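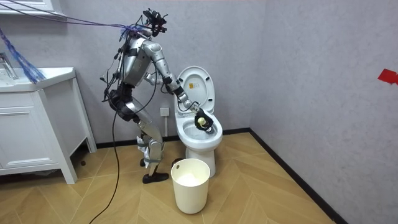

Norneck 욕실 청소 시연 데이터

휴머노이드 로봇을 원격 조작하여 변기 청소 작업을 수행한 시연 기록이다. 모방 학습용으로 수집하였으며, 시연 단위의 관측값과 행동값, 작업 구간 주석을 포함한다. 자율 주행이나 보행 데이터는 포함하지 않는다.

요약

작업 영역: 욕실, 변기 주변
수집 방식: 양팔 원격 조작
시연 수: 57
작업 유형: 4
조작자: 2명
시점: 로봇 머리, 고정 카메라
관리: Agnes Backlund, Levente Juhász
최종 수정: 7월 2일 일요일

수집 환경

모든 시연은 같은 욕실에서 수집하였다. 변기는 두 벽이 만나는 모서리 쪽에 놓인 흰색 일체형이며, 왼쪽에 세면대 하부장이 있다. 바닥은 나무 무늬 헤링본이다. 머리 시점에서는 자세에 따라 팔과 몸통 일부가 화면 하단에 들어온다. 학습 시 이 영역을 잘라내면 접촉 직전의 손가락 위치가 같이 사라지므로 원본 해상도를 유지한 채 축소할 것을 권장한다.

케이블은 로봇 상체에서 위쪽으로 빠지는 묶음과 하체에서 바닥으로 내려오는 선으로 나뉜다. 바닥 쪽 선의 위치는 시연마다 다르다. 배경 제거 전처리를 적용하는 경우 선이 불규칙하게 남을 수 있다.

원격 조작

조작 소프트웨어는 Vodus를 사용하였다. 조작자는 머리 시점 영상을 보면서 양손 컨트롤러로 손목 자세와 손가락 개폐를 지정하고, 역기구학 계산은 로봇 쪽에서 처리한다. 허리 굽힘은 별도 축으로 분리되어 있으며 조작자가 페달로 입력한다. 허리 입력이 들어오는 동안에는 손목 목표를 세계 좌표계에 고정한다.
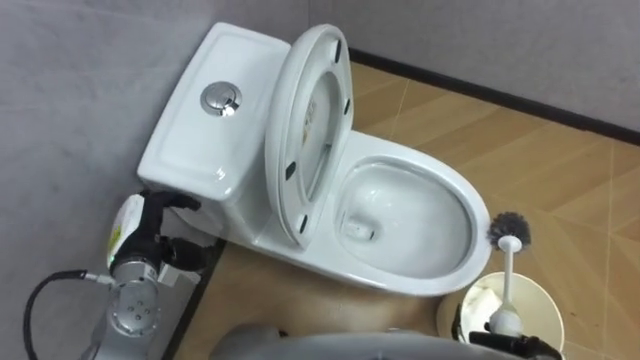 양손에 서로 다른 물체를 든 상태에서는 한쪽 손의 파지 명령을 잠글 수 있다. 잠금 여부는 grasp_lock 필드에 좌우 따로 기록된다. 잠금 중에도 손목은 계속 움직이며, 행동값에는 컨트롤러 원시 입력 대신 잠금이 적용된 명령이 저장된다. 원시 입력은 raw_input에 있다.

조작자 변경 시 컨트롤러 원점을 다시 맞춘다. Bianka Mészáros가 수집한 초기 시연에는 원점 보정이 빠진 것이 있었고, 해당 분량은 위의 시연 수에 들어 있지 않다.

작업 유형

brush_bowl
변기 솔을 통에서 꺼내 변기 안쪽을 문지른 뒤 다시 통에 꽂는다. 복귀 구간은 솔모가 통 테두리 아래로 내려간 시점부터 return으로 표기한다. 솔의 방향은 시연 간에 통일하지 않았다.

wipe_bowl
스펀지 형태의 도구를 쥐고 변기 안쪽 면을 누르며 이동한다. 접촉력은 직접 측정하지 않으며, 손목 관절 전류에서 추정한 값만 제공한다. 추정값은 손목이 크게 꺾인 자세에서 신뢰도가 낮다.

bottle_handling
용기를 집어 들고 변기 쪽으로 옮긴 뒤 바닥에 내려놓는다. 용기가 바닥에 있는 경우 허리를 깊이 굽혀야 하며, 이때 로봇의 다리가 머리 시점에 들어온다. 용기 종류는 한 가지로 고정되어 있지 않다. 내용물 분사 여부는 주석에 넣지 않았다. 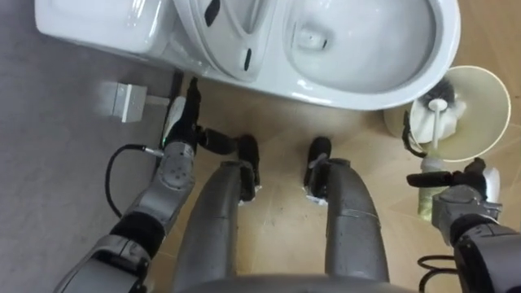
combined
위 작업을 연속으로 수행한다. 순서는 조작자가 정하며, 도구를 바꿔 쥐는 구간은 transition으로 표기한다. 한 손의 작업이 끝나기 전에 다른 손이 움직이기 시작하는 시연이 있으므로 구간 주석은 좌우 손별로 읽어야 한다.

주석

1차 구간 표기는 Kinga Gál, 검수는 Benedicta Asamoah가 맡았다. 구간 경계는 손가락이 물체에 닿은 시점이 아니라 파지 명령이 임계값을 넘은 시점을 따른다. 물체를 놓는 경계도 같은 방식이다. 두 시점 사이의 지연은 보정하지 않았다.

성공 표기는 success, partial, fail로 나뉜다. 도구를 떨어뜨린 뒤 다시 집어 마친 시연은 partial이다. 조작자가 중단을 선언한 시연은 사유와 관계없이 fail로 두었다. 청소 결과, 즉 오염이 제거되었는지는 평가 대상이 아니다.

파일 구성

episodes/ 시연별 관측값, 행동값
labels/ 손별 구간 주석, 성공 표기
calib/ 카메라 외부 파라미터, 컨트롤러 원점
scripts/ 변환 및 검증 스크립트

시각은 모두 로봇 제어기 시계를 기준으로 한다. 고정 카메라 영상은 후처리로 정렬한 것이며, 정렬 오프셋은 calib 아래에 시연별로 있다. 고정 카메라만으로 손가락 상태를 추정하려면 몸통과 반대쪽 팔에 의한 가림을 고려해야 한다. 로봇이 변기 왼쪽에서 숙인 자세에서는 먼 쪽 팔이 몸에 일부 가려진다.
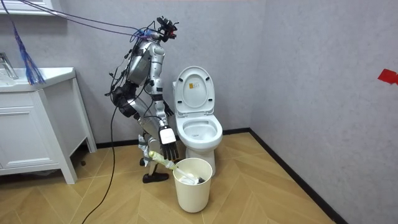
알려진 문제

변기와 욕실이 하나뿐이므로 다른 구조에 대한 일반화 평가에는 쓸 수 없다.
광택 있는 도기 표면의 반사로 깊이값이 비는 영역이 생긴다. 변기 안쪽에서 특히 심하며 보간하지 않은 상태로 저장하였다.
흰색 통과 변기가 겹치는 시점에서 자동 분할 마스크가 두 물체를 하나로 묶는 오류가 있다. labels의 mask_checked가 false인 시연은 사람이 확인하지 않은 것이다.
허리 페달을 밟은 직후 손목 명령이 짧게 튀는 현상이 있다. 필터를 적용하려면 scripts의 smooth_waist를 사용한다.

사용 조건

연구 목적의 사용과 수정을 허용한다. 재배포 시 이 문서를 함께 포함해야 한다. 오류 제보에는 시연 번호와 제어기 시각을 적는다. 깊이값 재처리본은 12월 배포에 추가할 예정이며, 기존 시연 번호는 그대로 유지한다.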